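Dashed this off on the train, sorry for the state of it.

I keep hearing that the repair desk at the Sustedell library should go. Two afternoons a month, one table, Dorothy Ellwood and her tin of screws. Too small to bother with, says the review. Replace it with a leaflet. A leaflet!

Here's my trouble with that. We've got very used to throwing things away and calling it tidy. Kettle stops, bin. Zip goes, bin. My last toaster had a dead lever and nothing else wrong with it, and the maker (Walberg, since you ask) wanted more for the part than for a new toaster. So people give up. I don't blame them. I gave up too, for years.

And the bit that annoys me is that the know-how is still there. Riaan Ngubane spent half his life on factory maintenance and can hear a bad bearing through a wall. Factories mend things all the time. They'd never scrap a whole line over a frayed cable, they'd be laughed out of the building. Yet at home we do exactly that, and feel modern.

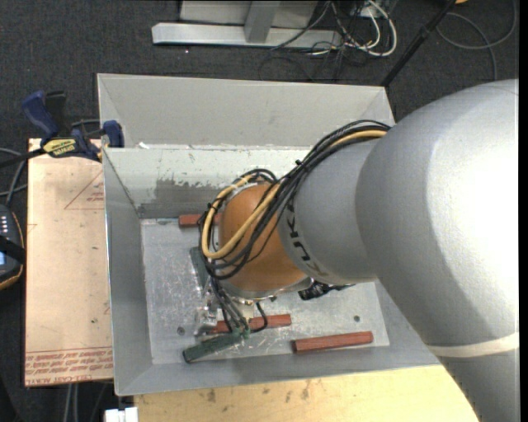
*A KUKA arm with its cables on the outside, reaching into a metal bin.*

Cables on the outside. I'd like that on my hoover please. Mine has the flex buried behind 2 screws of a shape I have never seen in any shop, and a sticker telling me not to.

The objection is money, allways money. Zanele Jacobs put it fairly at the meeting: 172 visits last year isn't many in a town this size, and the room could be let. Fine. But a lamp mended is a lamp not bought, and that saving lands in somebody's kitchen where no review is going to look for it. Liya Jemal learned to solder at that table. She now does her neighbours' radios. Put that in a column.

Will a repair desk fix the wider mess? No. Wants laws, proper ones, parts at a sane price, screws a normal person can undo. I'd sign for all of it tommorow. Meanwhile there's a table and a tin of screws and I want them left alone.

Replies to the review close on 25th October. Mine's going in tonight.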